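Perkcombe Furniture Parts: Progress Report to the Okora Fund
May 4, 2026

We said in November that the printed furniture set would be finished by this report. It is not, and I would rather say so in the first paragraph than on page two.

The parts are printed in white and carry the black-and-white square tags we described in the proposal. Most of the design fits together. Whether it fits together well enough to be copied by anyone outside our own shop is a different matter, and I am less sure of that than I was six months ago.

Fit. We printed the set in 2 batches. The first came off the machine with joints so tight that 8 pieces had to be sanded, which defeats the purpose of a published file. The second batch was loosened and now a few joints wobble. Stergiou, who supplied the filament, put the difference down to how the spools were stored. Maybe. We changed the tolerance in the drawings at the same time, so the two causes can't be separated, and I don't think we should claim that they can.

Tags. The square tags were supposed to be the easy part. They take up more flat surface than the drawings allowed for, and on the narrow pieces there is hardly any room left for a joint. We widened those pieces. They look clumsier for it and use more material, and the furniture is drifting away from the shapes people know. I have asked for one more round of drawings before anything is released.

Money. We have spent $795 of the materials line. That is under budget, but only because the spare sets have not been printed. Please don't read it as a saving.

Copies. The Kavau print shop agreed to make a set from our files with no help from us. It took them 11 days and produced three pages of questions, most of them fair. The instructions assume the reader has already seen the thing put together — a mistake we should have caught ourselves.

Until those questions are answered I see little point in printing spares, and I'd ask the fund to hold the second payment until the revised files are in.
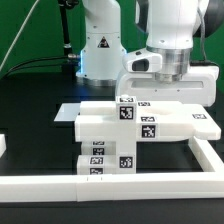

2 min read

White tagged parts inside the white fence, on the black work surface.

Still open: the final joint tolerance, the width of the narrow pieces, and a rewrite of the assembly instructions. We will send the revised drawings with the next report, along with Kavau's questions in full.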